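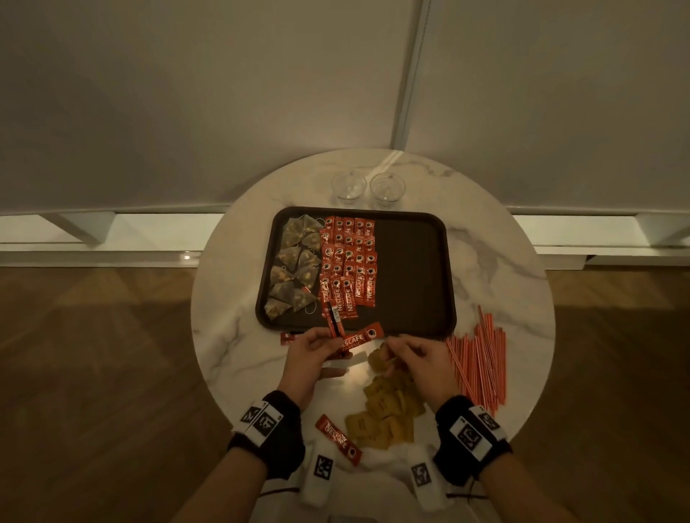 Has anyone been to the open day at the Postma robotics hall? Is it worth it with kids?

Hi all, we're thinking of driving over to Rundley in June for the open day, and I'd love to hear from somebody who has been before. My two are seven and eleven and they're both robot crazy, but the little one fades fast if there's too much standing and listening. Do they let visitors try anything? Is there food? And is parking as bad as people say? Thank you so much in advance!

Plosus

We went last year and had such a nice time, so I'll tell you what I remember (sorry if I go on a bit!). The big arms in the main hall are what everybody runs to first, and they are impressive, but they're behind a fence and the talk that goes with them was a little over my son's head. What he loved was the smaller room at the back where they show how the robots get taught everyday chores. A person wears bands on their wrists with those black and white square markers on them, plus some little pieces for the fingers, and then just does an ordinary job by hand, like setting out tea bags and coffee sticks on a tray. It sounds dull, I know, but the lady doing it was happy to chat while she worked, and she let the children guess where the sugar packets would go. She told us they had recorded 448 rounds of tray filling by then and that they wanted 3,000 before they were done. My son still brings that number up at dinner.

Visitors could have a turn at sorting things in that room too, without the bands. Each group gets 20 minutes and you sign up on a sheet by the door, so do that before you look at anything else. By lunchtime the sheet was full and there were some very sad faces.

Food was one sandwich counter and a long line. Pack something. Parking was fine for us, but we got there at half past nine.

Canix

parking lot has 118 spaces and it fills up. use the one behind the library and walk, it's five minutes. arms were switched off for most of the afternoon when I was there so go in the morning

Marblehen

I'd agree with Canix about going early, and I'd add that the main hall is loud. We brought ear defenders for our youngest and were very glad of them. The back room is much calmer, with low, warm lighting, and there were a few chairs along one side for tired grown-ups. Strollers have to stay at the front desk. Your eleven-year-old might like the programming table as well, although ours got stuck there for so long that we missed the closing talk!

Contact us | Copyright Rundley Community Help | Back to top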